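Setting Up Boltless Metal Shelving Along a Brick Wall

Filed under: Storage and Workrooms
Written by Yaroslav Nazarenko. Checked by Yaroslav Bondarchuk.

This page covers the placement, leveling and loading of freestanding metal shelving in a workroom or stockroom with an exposed brick wall. It applies to units with slotted or perforated uprights, where the shelf height is set by moving a clip or hook from one hole to another. Wall-mounted track systems are covered on a separate page.

The procedure was written up during the fit-out of the Mustham workroom and applies to most units of this type. Where the manufacturer's sheet gives a different order of assembly, follow the sheet.

What you need

Tape measure
Spirit level, the longest you have
Rubber mallet
Steel shims or the leveling plates supplied with the unit
Pencil and masking tape
Work gloves (shelf edges are often sharp on the underside)

1. Measure the wall and the ceiling

Measure the length of wall at floor level and again at head height. Old brick is seldom straight, and the smaller figure is the one to use. Then measure floor to ceiling at both ends of the run. In a room with a corrugated ceiling, measure to the lowest rib, and separately to any beam or light fitting that drops below it. A tall unit is usually tilted upright after assembly, and the diagonal of the side frame is longer than its height. If the diagonal does not clear the ceiling, assemble the unit standing.

Mark vents and ducts on the plan. Keep the top shelf low enough that stored goods will not block a grille. 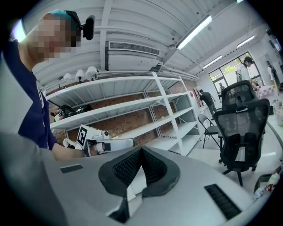 2. Assemble the frames

Lay two uprights parallel on the floor with the perforations facing the same way. The end with the foot goes down. Fit the lowest shelf beam first, then the top beam, and tap each one home with the mallet. A beam that is fully seated sits flush against the upright. Do not fit the middle shelves yet.

Stand the frame up with a second person holding the far end. Check that the corners are square by measuring both diagonals of the back opening. The two figures should match to within 3 mm.

3. Fit the cross-bracing

Tall units are braced with two diagonal members forming an X. Attach both loosely, square the frame, then tighten. A brace that is tightened first will pull the frame out of square, and the shelves will not drop in.

On units made up of several bays, check the sheet for which bays take a brace. Bracing normally goes at the back, where it does not interfere with reaching the shelves.

4. Level and anchor

Set the level along the lowest beam, then front to back. Shim under the feet only - never under a shelf. Repeat at the other end, then recheck the first.

Leave a gap behind the unit if the wall is damp or unpainted. In Mustham the gap was set at 59 mm, which allows a narrow brush to pass behind. Anchor the uprights to the wall with brackets long enough to span the gap. Fix into sound brick and avoid the mortar joints.

5. Set the shelf heights

Work from the goods, not from equal spacing. Take the tallest item or bin intended for each shelf and add a hand's width. We used Faketti bins on the lower levels, so the clear height there was set at 325 mm. Soft items such as bags can take whatever height is left over near the top.

Mark each chosen hole with tape on all the uprights before moving any clips. Miscounted holes are the usual cause of a shelf that rocks.

6. Load the shelves

Load from the bottom up, heaviest items first, and spread the weight to the uprights. Keep every shelf below its rated load, which refers to an evenly distributed load. Recheck the level once the bottom two shelves are full.
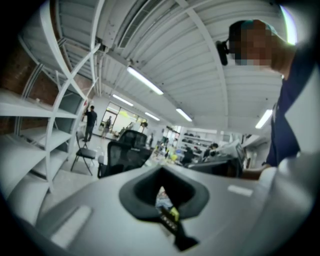 Can the unit be moved once it is loaded?

Empty it first. Sliding a loaded unit twists the uprights and can unseat the beams. Remove the goods, release the wall brackets, and move the frame with one person at each end. Level and anchor it again before reloading.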